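把桌子交给它：Loltik 桌面整理套件试用记

从 Trasdale 寄来的箱子到编辑部的时候是四月，窗外的树刚刚绿起来，我正为一篇拖了很久的稿子发愁，桌上堆满了校样、茶杯和不知道哪一年的会议手册。箱子比我想象中沉，里头是一套 Loltik 桌面整理套件：一条单臂、一副两指夹爪、一个装在腕部的小摄像头、一个架在旁边的固定摄像头，还有一张卷起来的黑线方格垫。说明书厚达 200 页，我是那种会把说明书从头读到尾的人（家里人为此笑话我很多年了），所以第一个晚上什么也没装，泡了壶茶，坐在沙发上读到了半夜。

先说说 Loltik 是什么来头吧。做它的公司叫 Dumitrescu，早些年做的是实验室里的样品分拣设备，后来大概觉得天底下的桌子总比实验室多，便把那一套手艺搬到了普通人的书房和教室里。控制软件叫 Jatari，装在自己的电脑上就能用，界面朴素得近乎倔强，灰底白字，按钮一个是一个。我倒挺喜欢这种脾气，如今愿意让你一眼就找到“停止”键的软件不多了！

安装花掉了我整整一个上午。铺垫子比装手臂更费工夫，卷了太久的东西总想卷回去，我用几本大词典压了一夜，才算服帖，有些线条看上去还是微微起伏。说明书在这件事上说得很严格，可我后来发现，那一点点起伏并不妨碍它干活。标定只要跟着 Jatari 的提示一步步走，7 分钟就好，中间我还抽空去接了个电话。

接下来便是挑东西。套件里附了一份“入门物品清单”，建议从积木开始，我嫌积木太乖了，没有哪个大人的书桌上会整整齐齐摆着积木。我想看它对付真正的桌面：该有书，该有笔，最好还有个笔筒。 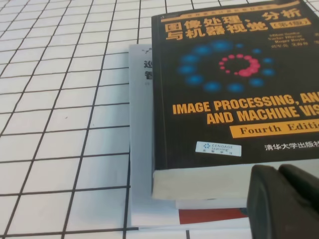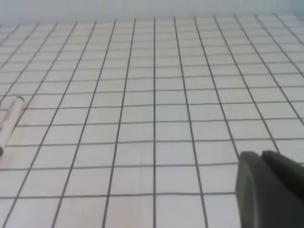
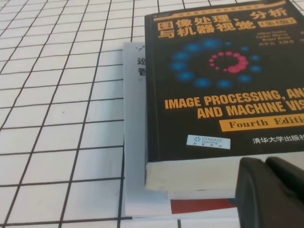
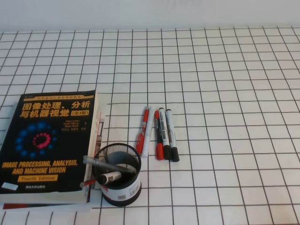

Loltik 最打动我的地方，是它肯让你按自己的习惯来定规矩。Jatari 里有一项叫“归位偏好”，可以告诉它哪类东西要收进容器，哪类东西要平放，哪类东西根本不许碰。我在这一页上耗掉的时间，恐怕比写这篇文章还长。就拿笔来说，我一向分得很细，批校样的红笔和写白板的笔绝不能混，于是那支红帽红白杆的马克笔，我给它单独建了一个类别；旁边那支黑杆却戴着鲜红笔帽的，就让人犯了难，按笔帽算是红的，按笔杆算是黑的，我来回改了好几次，最后决定按笔帽算。两支白杆黑帽的倒省心，归作一类便是。黑色网格笔筒设成了“容器”，那本《图像处理、分析与机器视觉》第四版连同底下的书，我统统设成“不许碰”，书太厚，夹爪的开口有限，说明书里也劝人别拿大部头去为难它。

说到夹爪，这是整套东西里我最放心的部分。两根手指是黑色的，边缘圆润，没有什么吓人的棱角，合拢的时候慢条斯理，像一位戴着手套的老先生在取放瓷器。我试着用它夹过铅笔、橡皮、半截粉笔，粉笔居然没碎，我高兴得像个孩子，立刻又拿了一截让它再夹一次。这次碎了。不过那截粉笔原本就有裂纹，我不好意思全怪它。

腕部的摄像头和固定的那一个，在 Jatari 里可以并排看。腕部的看得近，书封上的字都读得出来，只是夹爪总要占去右下角一块地方；固定的看得全，适合判断东西之间离得多远。刚开始我只盯着腕部那一路，觉得有趣，仿佛自己缩小了，趴在桌面上看世界。用久了才明白，规划路线的时候还是固定的那一路更有用，尤其是几支笔并排躺着、彼此挨得很近的时候，从旁边看一眼，间隙有多大，该先拿哪一支，心里就有数了。

不满意的地方也有。第一是声音，电机转起来有一种细细的嗡鸣，白天不觉得，夜里写稿时就有些扰人，我后来都把它安排在午饭时间干活。第二是白色的笔放在白色的垫子上，软件偶尔会犹豫，识别框闪一闪又不见了，把台灯挪近一些会好很多。我写信问过 Dumitrescu 能不能换一张深色的垫子，回信很客气，说正在考虑。第三是中文说明书的翻译，有几处读来像谜语，“请温柔地唤醒关节”这一句我琢磨了半天，原来是叫人先按一下电源键。

价钱是 687 欧元，含垫子和两个摄像头，不含运费。对于只想让桌面干净一点的人，我得说这钱可以买许多个漂亮的笔筒；可若是你家里有个对机器着迷的少年，或者你在学校里带一门动手课，想让学生亲手调一调、试一试，它在同类产品里算得上厚道。软件的基本功能不另收费，备用指垫一包 10 片，我用到现在还没有拆开。

稿子写到这里，我那张真正的书桌依旧堆着校样和茶杯。Loltik 在隔壁的小桌上占着一席之地，下周要还给 Trasdale 那边，我已经开始盘算，能不能再多留它几天。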